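**Koster Lake cichlids** are a group of small freshwater fishes found only in Koster Lake, a crater lake north of the town of Bevier. The group is often used in teaching as a case of speciation without a physical barrier, meaning that new species formed while the populations still shared one body of water.

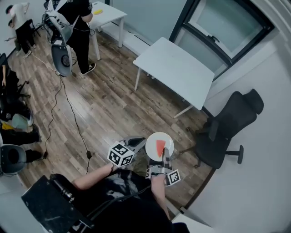
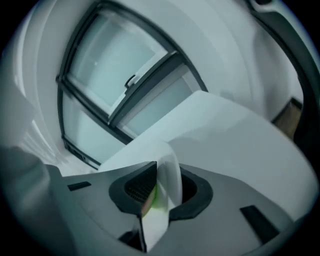
## Origin

The lake has no inflowing river and lies 664 meters above sea level. Its fishes descend from a single river species that still lives in the Torkville drainage. How the founders reached the crater is not known. Flooding and transport by people have both been suggested.

## Divergence

Two forms are recognized. The shore form feeds on snails and has a deep body with heavy throat teeth. The open-water form is slender, eats plankton, and is rarely caught at depths of less than 20 meters. The largest shore fish on record measured 114 millimeters.

Both forms breed in May, but at different depths. Females tend to choose males of their own form, and hybrids are uncommon in the wild. In tanks the two will cross, and the young are fertile. For this reason some authors treat them as one species with two ecotypes.

## Debate

Critics point out that the water level once stood 90 meters lower, which may have split the lake into two basins for a time. If so, the early stages of divergence took place in isolation, and the forms met again later. Sediment cores from the Lastuteck shelf have been read both ways.

## See also

- Adaptive radiation
- Reproductive isolation
- Ring species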